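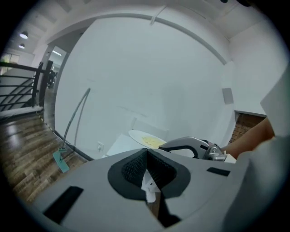

The white plate

The letter from Halvorsen came in December, two days after the river got into the lower half of Tenelby. The works would not reopen. There were 585 of us, and we all had the same letter with a different name at the top.

I read it standing in the hall in my coat. Then I went to work. I know how that sounds, but my feet had gone down that hill at ten to six for most of my life and I let them. The gate was chained. A man I knew by sight from the paint shop was there as well, holding his lunch. We nodded and looked at the mud on the office windows.

"Buses are running to Plutenside again," he said after a while.

"Are they?"

"Every hour."

I had no reason to go to Plutenside, and I went. The bus took the top road, and from there you could see how far the water had come – over the bowling green, over the allotments, right up to the back of the chapel. My sister's street was an island with a skip on it. I had lent her 2,000 pounds for that kitchen.

At Plutenside I bought a tea and sat where I could see the bus stop. I tried to make a plan. I got as far as writing "ring the bank" on the back of the letter, and under that "eggs".

When I got home my sister was on the step with three carrier bags and the cat in a box.

"You weren't at work," she said. "I rang."

"There isn't any."

She thought about that. The cat complained. I found the key and let them both in, and she went straight through to the kitchen and put the oven on. I remembered then that I hadn't bought the eggs.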